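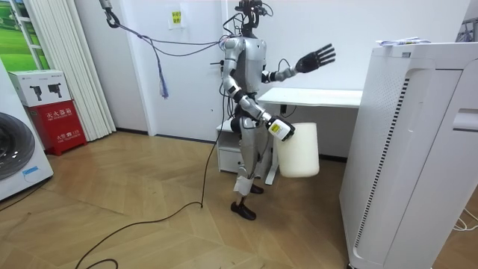 How to Clean and Refinish a Herringbone Wood Floor in a Small Room

Last updated 27/04/2018
Written by Nafula Mugo. Technical review by Godfrey Mollel.

This guide covers screening and recoating a herringbone floor that has a worn surface finish but sound wood underneath. It does not cover full sanding to bare wood, which calls for a different machine and a different sequence of grits. Read the section on testing first. If the floor fails either test, stop there.

Why herringbone needs its own method

In a strip floor the grain of every board runs the same way, so a machine can be run with the grain from one end of the room to the other. In herringbone, neighboring blocks meet at 90 degrees. Any straight pass runs at an angle to the grain of every block it crosses. Coarse scratches show up clearly under a satin or gloss finish, and they show up more on light floors seen against a window.

Use a rotary or random orbital machine with a screen or a fine disc. Do not use a drum sander for a recoat.

Testing the existing finish

Test 1: Water. Put a few drops of water on a worn spot and on a spot near the wall. Wait five minutes. If the water still stands in beads, the finish is intact. If the wood has darkened under the drops, the finish is worn through at that point. Small worn spots can be recoated but will usually stay slightly darker. If large parts of the floor darken, the floor needs full sanding.

Test 2: Wax. Rub a hidden spot with a white rag dampened with mineral spirits. A yellow or brown smear on the rag indicates wax or an oil soap residue. Water-based finish will not bond over wax. Screening does not remove wax, and it tends to spread it into the joints. A waxed floor should be rewaxed or sanded fully.

Dispose of rags used with mineral spirits by spreading them flat outdoors until dry. Do not leave them in a pile.

Tools and materials

Random orbital floor machine, or a rotary buffer with a maroon pad
Screens or discs, 150 and 220 grit
Hand sanding block for corners
Vacuum with a soft brush head and a fine dust filter
Flat mop with microfiber covers, at least three
Two buckets
pH-neutral wood floor cleaner
Water-based floor finish, satin or matte
Roller with short nap, and a 2 inch angled brush for edges
Painter's tape
Dust mask rated for fine dust, safety glasses, knee pads

In our own work we use Nomer cleaner and Setari satin finish. Other products can be used if the cleaner leaves no residue and the finish is rated for floors. Furniture varnish is too soft.

Step 1: Clear and clean

Take out everything that can be taken out. Desks and shelves too large for the door can be moved to one side and the floor done in two halves, with the dividing line placed along a row of block ends. Do not stop in the middle of a block. The overlap will remain visible.

Remove door sweeps and floor vents. Tape the lower edge of the baseboards. Set any protruding nails.

Vacuum along both directions of the pattern. The joints run two ways, and a single direction leaves grit in half of them.

Mix the cleaner in the first bucket at the strength on the label. Fill the second with plain water for rinsing the mop. Wring the cover until it no longer drips. Mop a section, rinse the cover in the second bucket, wring again, and move on. Change the rinse water when it turns gray. Standing water in the joints will swell the block edges, and swollen edges are then cut down by the screen and sit low once they dry.

Let the floor dry overnight.

Step 2: Repair loose blocks

Tap each suspect block with a knuckle. A hollow sound or visible movement means the adhesive has let go. To reset a block:

Lift it with a thin putty knife, working from the short end.
Scrape old adhesive from the back of the block and from the subfloor.
Check that the tongue, if there is one, is not broken.
Spread new wood floor adhesive with a notched trowel.
Press the block in, wipe off any squeeze-out, and put a weight on it for the time given by the adhesive maker.

Old black adhesive may contain asbestos. Have it tested before scraping.

Gaps narrower than a credit card are normal in dry months and should be left alone. A block floor that is filled tight in winter can buckle in July, when the wood takes up moisture again.

Step 3: Screen

Start with 150 grit if there are surface scratches. Go straight to 220 if the finish is only dull. Keep the machine moving in overlapping arcs and lift off before switching it off. The aim is an even, dull surface with no shiny spots. Bare wood should not appear.

Check progress with a work light laid on the floor. Missed areas reflect. Mark them in pencil and go over them by hand.

Edges and corners need the hand block. Sand along the length of each block and turn at the joint. The work is slow, but a circular motion by hand leaves marks that the finish will not hide.

Step 4: Remove dust

Vacuum twice, with a 20 minute wait between passes so that airborne dust can settle. Follow with a microfiber cover that is barely damp. Wipe window sills and the tops of baseboards as well. Do not use a tack cloth treated with resin or wax under a water-based finish.

Step 5: Apply the finish

Room temperature should be between 60 and 75 degrees Fahrenheit, and relative humidity near 40 percent. Turn off fans and forced air. Stir the can slowly. Shaking puts bubbles in the finish.

Cut in along the wall with the angled brush, no more than a few feet ahead of the roller. Roll in lanes along the long side of the room, working toward the door. Keep a wet edge. On a herringbone floor the eye follows the zigzag, so a lane overlap that dries too early is easier to spot from the doorway than it would be on strip.

Allow the first coat to dry as the label states. Rub lightly by hand with a worn 220 screen, vacuum, and apply the second coat.

Drying and return to use

Socks only: after 24 hours
Light furniture, lifted into place: after three days
Rugs and chair mats: after two weeks
Wet mopping: after two weeks

Fit felt pads to all legs before furniture goes back. Rolling chairs should have soft casters. Hard plastic casters will dull the finish under a desk within a few months.

Common faults

Peeling in sheets: wax or soap residue, or not enough screening.
Rough feel: dust in the wet coat. Rub down and recoat.
White haze: moisture trapped under the film, usually from cleaning too soon before coating.
Dark lines at joints: water entering between blocks. Reduce the amount of water used in routine cleaning.
Shiny patches: uneven coat thickness, or finish not stirred.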